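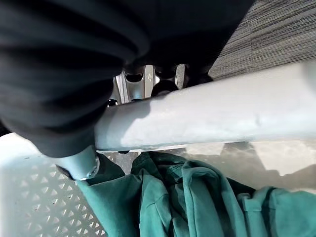
[ustgate-robotics] Re: Laundry task, what do we train on before Astico?

Dear all,

Thank you for the answers to my first message. I reply to the longest one below, point by point, and I try to include what the others wrote to me off the list. Please correct me if I misunderstood something.

> I looked through the recordings from the Skyrme room and I am worried
> about the grasp. The hand closes, the software says "grasped", and we
> go to the next step. But the software only knows the finger position.
> A hand full of sleeve and a hand full of air look almost the same to it.

I agree with this, and I think it is our biggest problem at the moment. In the Grander log we have 77 attempts, and in 9 of them the step "grasped" was set although the person at the keyboard typed "nothing in hand" in the comment field. These 9 are only the ones where somebody typed a comment. The real number can be higher.

My proposal is to use the motor current together with the finger position, and to require both for the step. The current is already in the log, so we do not need new recordings to try it. I have started a branch with the name grasp-check. It is not ready to merge and the tests are missing, but you can read it and complain.

> Second point, dark clothes. In the wrist camera a black garment
> becomes one big dark area and you can not find the edge. Should we
> leave the black things out until after the competition?

I would prefer to keep them. The rules of Astico say that the team does not choose the clothes, and there was black clothing in the list last year. If we train only with the colors that are easy for us, we will be very surprised on the day. What we can do is fix the exposure by hand for the wrist camera. With automatic exposure the white basket takes all the attention and the folds in dark cloth disappear. I tried three fixed values and the middle one is now in the configuration file. It makes the basket too bright in some places, but we do not need to see the basket so beautifully.

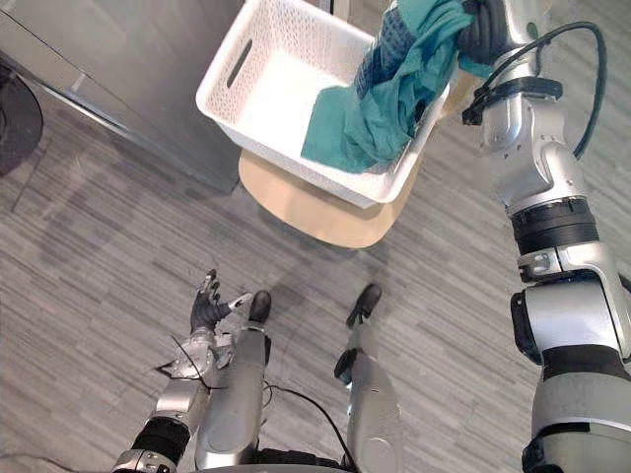 Dorota Wysk
Student lead, manipulation group
Ustgate Robotics Club

> Third point. Why is the left arm doing nothing? It would be much
> easier to hold the basket with one hand and take the clothes with
> the other.

With the basket on the round stool, the left arm is held low and the left hand is open, while the right hand has the teal cloth above the basket. I know that for a person this looks unnatural. We decided in the spring that one arm comes first and two arms come later, and I still think the order was correct. With two arms moving we have twice the planning time, and the limit for one garment is 60 seconds.

But I also think that the basket is light and that sooner or later we will push it. So I suggest a small compromise: the left hand goes to a fixed position next to the basket and stays there as a support, without any planning. Two of the new members asked for a task of a reasonable size and I believe this would be a good one. Please write to the list if you want it, so that two people do not begin the same work.

> Last point, the cables. I do not like how the cable from the wrist
> goes in a big curve outside of the arm. It will catch on something.

You are right, and I do not like it either. The loop must stay long enough for the wrist to turn completely, so we can not simply make it shorter. The hardware group would like to try a second clip on the upper arm. Before they do this, I ask everybody who operates the robot to look at the cables before every start, also the thin ones that come down near the feet. It takes a few seconds. If a cable lies under a foot, please do not pull it. Lower the arms first, switch to hold mode, and then lift the foot.
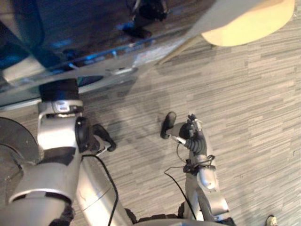
View down from the head: the right hand, the feet and the cables

There is one more topic which was not in the quoted message. The floor detector was trained almost completely on carpet. Floor with wood-look planks gives it many long lines, and some of these lines are accepted as the edge of a furniture leg. The shiny dark surfaces make it worse, as the detector also takes the reflections for objects. I labeled 813 images in August and I would be grateful if somebody else could label the plank floor, or at least check my labels. I was tired at the end and I suspect that the last part is less careful than the first. The label guide is in the Grander wiki, under "floor".

When you label, please mark the parts of our own robot as "self", including the feet and the cables. Shoes of people are "person", even if you see only a small piece of one shoe at the border of the image. Several labels have the class "other" for this and it must be corrected.

For the next session I would like this order:

1. Check of cables and joints, everybody together.
2. Twenty minutes only for the grasp check, with the hand empty on purpose in half of the attempts.
3. Mixed clothes, black included, with the fixed exposure.
4. Charging and copying of the logs to the Skyrme computer.

The room is open for us from 4 p.m. The person who leaves last writes the battery level on the whiteboard, please. Last time it was not written and the next group began with a low battery.

Regarding the question if visitors may come and watch: yes, but behind the tape, and somebody must keep a hand at the stop button during the whole time that the arms are moving.

I will read the replies in the evening. If you answer only to one point, please delete the rest of the quoted text, so the archive stays readable.

Best regards,
Dorota

_______________________________________________
ustgate-robotics mailing list
To leave the list, send an empty message with the subject "unsubscribe"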